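Kivwood Tenants' Association
Minutes of the meeting held 12/19/18

Chair: Chunhua Zou

1. Previous minutes
Approved, with one change. The November minutes said Naylor had "agreed" to fix the side gate. Naylor had agreed to look at it. The gate still sticks.

2. Heating bills
Naylor's letter says the new boiler controls will cut bills by 20 percent. The Chair asked what that was measured against. The letter doesn't say. Members from Girach House said their last bills went up, and one had paid $131 for a month she was mostly away. Naylor's reply, that it was a cold month, was not thought to settle much.
Action: Chair to ask for the meter readings, not another summary.

3. Hallway and common room lighting
Edska has quoted $1107 to replace fittings in the common room and both hallways. The quote has no breakdown. It calls the present lamps "beyond economic repair," though no one present could recall Edska sending anyone to check them. Several members asked why shades needed replacing at all if the complaint was about bulbs.
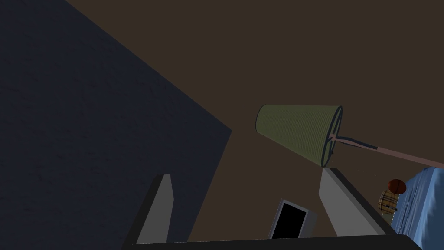

4. Parking
Naylor proposes permits. It was asked who would check them on weekends. No answer in the papers. More than 8 households have written to object. The meeting was not willing to support permits until the cost to tenants is put in writing.

5. Any other business
The survey on laundry hours was mentioned again. Results were promised in the fall and have not been seen.

Next meeting: January, date to be set once Naylor confirms it will attend.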